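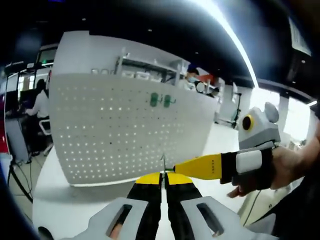 Can a Robot Do Your Chores Yet?

A guide for readers in grades four to six

The short answer is: some of them, slowly, and usually with a person nearby. The long answer takes up the rest of this page.

First, what counts as a chore

A chore is a job that has to be done again and again. Washing plates is a chore. So is folding towels, and so is putting tools back where they belong at the end of the day. Shops and workshops have chores too. Shelves get filled. Bins get sorted. Screwdrivers get hung up.

Engineers split every chore into smaller pieces called tasks. "Put away the screwdriver" sounds like one task. Written out for a machine, it is closer to this:

Find the screwdriver.
Decide which end is the handle.
Move the gripper to the handle.
Close the gripper hard enough to hold on.
Lift.
Find the place where it goes.
Turn the screwdriver to the correct angle.
Put it there.
Let go.
Move away without knocking anything down.

A person does all ten without thinking about them. A robot has to get each one right, and a mistake in any of them can spoil the ones that follow. If the robot picks up the screwdriver by the metal shaft, the angle will be wrong at step seven, and the tool may fall at step nine.

Machines that already do chores

Your home may have several. A dishwasher is a machine that does a chore. So is a washing machine. Both work well because the job has been made simple for them. The plates stay in a rack. The clothes stay in a drum. Water moves, and the machine does not have to know whether it is washing a sock or a shirt.

Robot vacuums are one step harder. They move through rooms and must avoid chair legs and stairs. They still have an easy part, though: the floor is flat, and they do not have to pick anything up with fingers. Most of them cannot move a toy out of the way. They go around it, or they get stuck.

Factory robots are strong and very exact. A robot arm in a factory can put the same part in the same place 2000 times in a shift. The trick is that the part always arrives in the same position. Move it the width of your hand to the left, and a simple factory robot will close its gripper on air. Some newer ones use cameras to look for the part first.

Why hands are hard

Your hand has 27 bones. Your skin can feel if a cup is starting to slip, and your fingers squeeze tighter before you have noticed it yourself. You can hold a grape and a hammer with the same hand.

Many robots have two fingers. This kind of hand is called a parallel gripper when the two fingers stay side by side and slide toward each other. It works like a pair of tongs. Two fingers are cheaper to build and easier to control than five, and they can do a surprising amount of work. They are poor at other things. Try this at home to see for yourself.

Things you need: a pair of kitchen tongs, a spoon, a sock, a coin, and a plastic cup.

Put one hand behind your back. Using only the tongs, try to pick up each object and set it down again in a different spot. Then try to turn the spoon around so that the handle points the other way. Then try to turn the sock right side out.

The cup is easy. The coin is hard because it is thin and lies flat. The sock is the worst of all. Soft things change shape when you touch them, so the robot's plan goes out of date as soon as it starts.

How a robot learns a chore

There are two main ways to get a robot to do something.

The older way is to write instructions. A programmer types exact steps: go to this point, close, lift, go to that point, open. This is good for factories. It is not so good for kitchens, where the mug is somewhere new every morning.

The newer way is to give the robot many examples and let a computer program look for patterns in them. This is called learning from demonstration. A person does the job again and again, and each turn is recorded. One recording might show a tool being picked up from the left. Another might show it being picked up from the right, or in dim light, or beside a box that was not there before. The program uses the recordings to work out what movement usually comes next.

A person can make these recordings while holding a gripper in the hand. The gripper has fingers like a robot's and a camera that watches them. The person carries it to an object, closes the fingers, and moves the object to its new place. No robot arm is needed for this part. Later, a robot with the same type of fingers can use what was recorded, as long as its own camera sees things in much the same way.
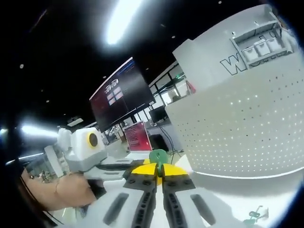
Small parts are useful practice because they leave little room for error. If the fingers close too high, the part tips over. If they close too low, they bump the table. Soft or rubbery tips help on many grippers, since they bend a little around the part and hold more of its surface.

Bright colors on fingertips can help too. A camera picks out a bright tip against a plain background with less trouble, and so does a person who is checking the recording afterward.

How many examples does it take? That depends on the task. Sadia Yousafzai teaches an after-school robotics class and uses a small training arm called the Lolia. Her students wanted it to put a plastic peg in a cup. With 30 recorded turns, the arm reached toward the peg but often missed it. With 200, it picked up the peg most of the time. Then a student swapped the blue cup for a clear one, and the arm dropped the peg on the table. It had never been shown a clear cup.

"They thought it was broken," Yousafzai said. "It was doing what we taught it. We had taught it blue cups."

The class added more turns with different cups the following Saturday, and the results improved. The clear cup is still its weakest one.

A chore test

The Flillent workshop in Grajales repairs bicycles and small appliances. It tried out a tidying robot named Stutosora for one month, in May. The robot's job was to take tools from a bench and hang them on a board at the end of each day. The board had 17 hooks.

The workshop kept notes. Here is what they said, in short form.

Wrenches: good. They are stiff, and they have a hole at one end that fits on a hook.
Screwdrivers: fair. Round handles rolled when the gripper touched them.
Pliers: poor. They opened while being lifted.
Tape measure: fair. It was heavy on one side and sometimes turned in the grip.
Rags: not attempted.

A worker could clear the bench in four minutes. The robot needed 38. It did not get tired, and it could run after everyone had gone home, so the slow speed mattered less than the workshop had expected. The pliers mattered more. When a pair fell behind the bench, the robot had no way to get it back. It stopped and waited, and in the morning the rest of the tools were still out.

The workshop now keeps the robot for wrenches only.

Three questions to ask about any robot video

You may have seen videos of robots folding shirts or loading dishwashers. They can be real and still leave things out. Ask these questions when you watch one.

Is the video sped up? Look for people, pets or clocks in the background. If they move too quickly, the robot was slower than it looks. Some videos print the speed in a corner.

Is a person steering it? Many robots can be driven from a distance by someone holding controls. This is called teleoperation. It is a useful way to work, but the person is doing the thinking.

How many tries did it take? A video shows one try. If the robot failed nine times before it, you would not know. Scientists report a success rate, meaning how many tries worked out of the total. If a robot works nine times out of ten, that sounds high until you think about plates. A family that washes 20 plates a day would lose two of them.

So, can they do it yet?

Here is where things stand for some common jobs.

Vacuuming a flat floor: yes, in many homes.
Mowing a lawn: yes, if the lawn is fairly simple.
Moving boxes of one size in a warehouse: yes.
Picking mixed items out of a bin: often, with a person ready to help.
Hanging up tools: sometimes.
Folding laundry: sometimes, and slowly.
Cleaning a whole bedroom with clothes, books, and building bricks on the floor: no robot you can buy today does this reliably.

The bedroom is hard because it has every problem at once. Some things are soft and some are tiny. Some are under other things. The robot also has to know what is trash and what is your science project, and that information is in your head.

Words to know

Chore: a job that must be repeated.
Gripper: the part of a robot that holds things.
Parallel gripper: a gripper with two fingers that slide toward each other.
Learning from demonstration: using recorded examples to teach a machine.
Teleoperation: driving a robot from a distance.
Success rate: the number of tries that worked, out of all the tries.

Something to try

Pick one chore you did this week. Write down every step as if you were telling a machine that has never seen your home. Give the list to someone else and ask them to follow it exactly, without guessing. Mark each place where they had to stop. Add the missing steps and run the test again.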